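**Nemlow extends its Huvine surface sealer line to bathrooms and work surfaces**

*For release in February*

Nemlow, a maker of water-based coatings for interior surfaces, will begin shipping Huvine 4, a clear sealer for stone, engineered stone and finished wood. The product replaces Huvine 2, which will stay in stock at distributors until supplies run out.

Huvine 4 is a one-part sealer applied by pad or roller. It dries to the touch in 17 minutes at normal room temperature and can be recoated the same day. One liter covers 155 square feet in a single coat on polished stone. Coverage on honed or unfilled stone is lower and should be tested on a sample before ordering. 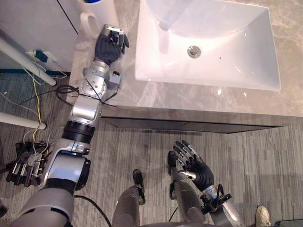

The main change from Huvine 2 is in the binder. The earlier product used two resins that cured at different rates, and installers reported a faint haze when the second coat went on too early. The new formula uses a single resin supplied by Brimel. Haze was not recorded in Nemlow's own panel tests at any recoat interval the company tried. The panels were kept in a vented cabinet between coats and checked under a side lamp.

"Most of the calls we took on the old product were recoat calls," said Maja Kurek, technical manager at Nemlow. "People read the label, waited the stated time, and the room was colder than the label assumed. We wanted a wider window. The new label gives a drying table by temperature, and it is printed on the can and on the lid."

**Use on wood**

Huvine 2 was rated for stone only. Huvine 4 is also rated for wood that already carries a cured factory or site finish. It is not a finish in its own right and should not be used on bare wood, oiled wood or wax.

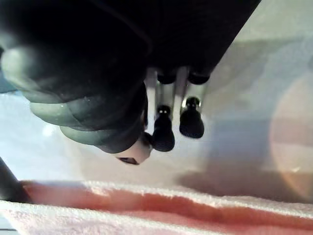

Sheen is the point that most often needs to be settled before work starts. Huvine 4 is sold in matte and satin, and the two should not be mixed on one surface. Matte scatters light and hides small marks. Satin returns more light from edges and curves, much as a thick rubbery pad shows pale highlights along its rounded rims while a matte black body beside it has only soft ones. Nemlow advises placing a sample card on the actual surface and viewing it under the lighting that will be used in the room. Gloss is not planned.

On wood, the sealer should be applied in the direction of the grain in thin coats. Wet edges need to be kept open - a second person is useful on long runs. Light sanding between coats is optional on matte and required on satin. Dust must be removed with a dry cloth, as tack cloths can leave a residue that affects bonding.

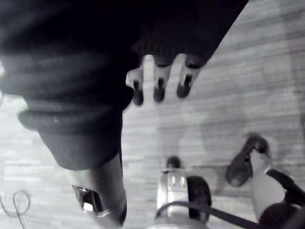 **Cleaning and repair**

Sealed surfaces can be cleaned with plain water or a neutral cleaner. Strong acids, bleach and scouring powder will dull the film and are not covered by the product warranty. Small scratches can be repaired by sanding the area lightly and recoating to the nearest joint or edge. Spot repairs in the middle of a satin surface may remain visible.

**Supply**

Huvine 4 will be sold in one-liter and 4-liter cans through existing Nemlow distributors. Trade orders will ship from the Millet warehouse, with a minimum of 2 cases per order. Existing Huvine 2 account codes remain valid and will be moved to the new product automatically. Data sheets, the drying table and sample cards can be requested through the distributor.

**About Nemlow**

Nemlow makes water-based sealers, primers and cleaners for interior stone and wood. Its products are sold to installers, fabricators and building maintenance firms.

Press contact: Maja Kurek, Nemlow technical office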